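The Rectangular Frame
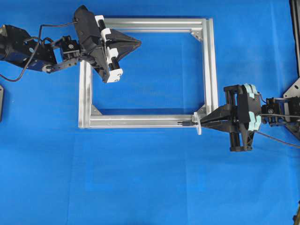 My brother-in-law Darragh Noonan builds things the way other people get into arguments, meaning he starts before he knows what it's for. So when I say we spent most of November putting together a bed for a seed-sowing machine in the back half of the Jorkudgate workshop, you should know that I was the one who wanted the machine and he was the one who'd already bought the aluminum. The base was going to be a plain rectangle of slotted bar, wider than it was tall, with a little triangular gusset tucked in the inside corners. I'd spread a blue cloth over the bench so we wouldn't scratch anything, and then the two arms went to work on it from either side, the left one over the top corner and the right one down at the opposite corner holding a small white plastic piece up against the end of the bottom bar. I remember that bit because I was holding my breath, and Darragh told me to quit it.

The left arm was Mushi and the right arm was Tilov. My niece named them when she was little and they were still in boxes, and by the time they were bolted down it was too late to change.

"You're fogging up my glasses," Darragh said.

"I'm over here."

"I can feel you hoping."

Okay, so, the seeds. My aunt left me her greenhouse, and along with the greenhouse she left me her customers, who were mostly older ladies who wanted lettuce starts and marigolds and had very firm feelings about when. She used to sow every tray by hand with a damp toothpick. I did one spring like that. I did 4,000 seeds with a toothpick and at the end of it I couldn't turn a doorknob, and I called Darragh and said I want a machine, and he said what size, and I said I don't know, tray size, and he said great, I have bar.

He did not have the right bar. He had bar left over from a thing called the Ivotgate, a driveway gate he'd designed for a neighbor that opened beautifully and then wouldn't close for deer, or mail trucks, or the neighbor. It came back to him in pieces. So a good part of my seed machine used to be a gate, and he kept calling it that. Hand me the gate. Watch your sleeve on the gate.

We'd been at it since supper that night. The plan was that the arms would do the assembly, because Darragh had taught them to do it and by God they were going to. I could've put that rectangle together with a hex key in the time it took him to find his slippers. I said so. He said that wasn't the point, and I said what is the point, and he looked at me like I'd asked what a dog was for.

"The point," he said, "is next time."

"I only need one."

"You think you only need one."

So I sat on the paint bucket and ate crackers and watched. It really is something to watch, I'll give him that. Mushi would come in over its corner, all that black hardware with the bright white fingers, and just stay there like a hand on somebody's shoulder. Tilov was the fussy one. It would come up to the corner with its two pointed fingers, stop, think, back off, and come up again a hair to the side. Darragh muttered at it the whole time. There you go. No. No, sweetheart, left. Your other left.

"Do they know about each other?" I asked.

"How do you mean?"

"Does Mushi know Tilov's over there?"

He took a while to answer. He had a cracker too by then. "Mushi knows where the frame is," he said. "Tilov knows where the frame is. So in a way."

I thought about that more than I wanted to. I'd been in my aunt's house since summer and I still slept in the small room, because the big one was hers. I knew where everything was, because she'd known where everything was. I'd reach for the colander and there'd be the colander. That's a strange kind of company, both of you keeping track of the same colander.

I didn't say any of this to Darragh, who would've patted me on the arm and then checked whether the arm was calibrated.

Around the time the crackers ran out Tilov stalled. It had the white piece right at the joint where the bottom bar meets the side one, and it just quit. The light on the controller went orange. Darragh said a word and rolled his chair over to the computer, and I got up and leaned in to have a look, which I wasn't supposed to do.

"Hands," he said, without turning around.

"I don't have any hands in there."

"Head, then."

I pulled my head back. Up close the bar smelled like a bicycle. There was dirt packed in one of the grooves, real dirt, driveway dirt from the neighbor's place, and I had a terrible urge to get a toothpick and clean it out. I actually had one in my coat. I'd had one in every pocket since spring.

"It thinks it's touching something," he said.

"It is touching something."

"It thinks it's touching something too early."

"How early?"

"Like the bar's longer than I said it was." He scratched his neck. "Is the bar longer than I said it was?"

"It's your gate, Darragh."

He got the tape measure. I'm not going to tell you what the number was, he made me promise, but he'd typed in one thing and the bar was another, and the arm had been right all along and had been politely trying to tell him for an hour. He went very quiet. Then he fixed it, and leaned over toward Tilov, and said, "I apologize," in the voice he uses with waitresses.

I laughed so hard I had to go stand outside. It was cold and you could see the lights across the road at the feed store, and one truck with its engine running. I stood there with my arms wrapped around myself. My aunt would have liked him apologizing to it. She apologized to seedlings when she thinned them. She'd go down the tray with her scissors going sorry, sorry, sorry, sorry, snip, snip, and the ones left standing would have all the room in the world.

When I came back in he'd started it over from the beginning, and I didn't complain. I sat down on my bucket. He'd put the kettle on and forgotten it so I got up again and saw to that.

"How many does a tray hold?" he said.

"Depends on the tray. The ones she liked hold 200."

"And how many trays?"

"For the ladies? 18, if Mrs. Whatsit with the hip wants her snapdragons."

He did the sum on the back of his hand, moving his lips. I already knew it. I'd been doing that sum at night instead of sleeping, that and the propane.

"You don't have to keep it going, you know," he said. He was looking at the screen. "The greenhouse. I'll build the machine regardless. I like building the machine. But you don't have to."

It's funny, people had been telling me that since the funeral. My sister told me, the man at the bank told me, and every time somebody said it I'd get hot behind the ears and start listing off the customers. But he said it like he was telling me the stove was off. I poured his tea. I thought about the big bedroom, and how the light came in there first, and how I could put the seed catalogs on the floor by the bed and read them with my feet under a quilt, which is a dumb thing to decide a life on.

"I want to do the peppers she wouldn't do," I said. "She hated peppers. She said they sulked."

"So do peppers."

"They need heat under them."

"I've got heat mats," he said, way too fast. "I've got six heat mats."

"What did you get six heat mats for?"

"Next time," he said.

Tilov came in toward the corner with the white piece between its fingers. It slowed down, the way it does. Over on the far side Mushi sat on its own corner and didn't budge. Darragh had stopped muttering. I noticed I was holding my breath again and so, I noticed, was he, with the mug halfway up and his glasses gone white from the steam.

"Left," I whispered.

"Shh," he said. "Let it look."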